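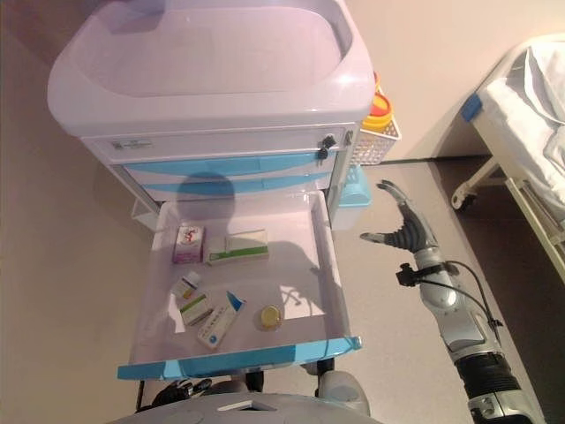 Equipment cart with the lower drawer open and the key in the top drawer lock.

Preparing a Staff Smartphone for Return or Reissue

Reading time: 5 minutes

This guide sets out the steps staff should follow when handing back a work smartphone, whether at the end of a contract, at the point of an upgrade or on transfer to another department. It applies to Android handsets issued under the Prorent leasing arrangement. Handsets bought directly by a department follow the same steps, except that they are returned to the department office and not to the Device Desk.

Please allow an hour. The backup takes up most of that time and can run while you carry out other work. The handset should be charged to at least half before you begin, and should remain connected to its charger throughout.

Before you start

You will need:

- the handset and its charger
- your staff account name and password
- the screen lock PIN or pattern
- a second device on which you can receive sign-in codes
- the asset number, printed on the label on the back of the handset

If the label has worn away, open Settings, then About phone, and make a note of the serial number. The Device Desk can match this to the asset record.

Staff who use the handset to approve sign-ins to other systems must move the approval app to their new device first. Once the old handset has been erased, the approvals held on it cannot be recovered, and your account will have to be reset in person. Resets are not carried out by telephone.

Step 1: Back up your work data

Open Settings and select Accounts and backup. Menu names differ slightly between manufacturers; on Starov handsets the entry is called Backup and transfer. Choose your staff account, switch on every category listed and select Back up now. Keep the screen open until the date of the last backup changes.

Photographs are not included in this backup. Those taken for work should be moved to your department's shared folder. Personal photographs should be copied to a personal device or account, as the Device Desk does not keep copies of any material left on a returned handset.

Text messages are backed up only if the messaging app is set as the default. To check, open Settings, then Apps, then Default apps.

Step 2: Remove the memory card and SIM

Switch the handset off before opening the tray. Use the ejector tool supplied in the box, or ask for one at the desk. Pins and unfolded paper clips can damage the seal around the tray and should be avoided.

A memory card issued with the handset is to be returned with it. A personal card should be kept. The work SIM is handled as follows:

- Upgrade: move the SIM to the new handset.
- Transfer: leave the SIM in its tray. The number stays with the post.
- Leaving: hand the SIM in separately, in the small envelope provided.

If your handset uses an eSIM, do not delete it yourself. The Device Desk will move or cancel it once the return has been recorded. An eSIM deleted in error must be reordered from the network, and the number may be out of service in the meantime.

Step 3: Sign out of all accounts

Removing accounts before the reset is the step most often missed. Android handsets carry a protection feature which asks for the previous owner's account details after a reset from the recovery menu. A handset locked in this way cannot be reissued until the previous user has signed in again.

1. Switch the handset back on and unlock it.
2. Open Settings, then Accounts.
3. Select each account in turn and choose Remove account.
4. Remove the staff account last. You may be asked for your password.
5. Open Settings, then Security, and set the screen lock to None.

If the option to remove the screen lock is greyed out, the management profile is still active. Open the Garkitz management app, select This device and choose Release. The app will close and the option should become available within 10 minutes. If it does not, restart the handset and try once more before contacting the desk.

Step 4: Erase the handset

Open Settings, then General management, then Reset, and select Factory data reset. Read the list of accounts shown on the screen. It should be empty. If an account is still listed, go back to Step 3.

Select Reset, then Delete all. The handset will restart. Do not disconnect the charger or press any of the side buttons during this stage. When the welcome screen appears, switch the handset off without completing the set-up.

A handset that will not switch on, or whose screen no longer responds to touch, should be returned as it is. Write "not erased" on the return form so that it is kept apart from the others.

Step 5: Complete the return form

Enter the asset number, your name and your department on Form 97, and tick the reason for return. Marks, cracks and missing accessories should be entered in the condition box. Under the present lease, ordinary wear is not charged to the department. A cracked screen is charged if it has not been reported.

Cases and screen protectors need not be returned. Please remove them, as the charging trays at the desk are a close fit.

Step 6: Hand in the handset

The Device Desk is on Level 2 of the Yip Building. Give the handset, charger and form to a member of desk staff and wait for the receipt. Handsets should not be left on the counter or sent through the internal post. Your name will stay against the asset until a receipt has been issued.

Queries about this guide should be addressed to Jawad Rizvi, Device Services, on extension 3644.

Shares: 2

Contact Device Services | Copyright and terms of use | Back to top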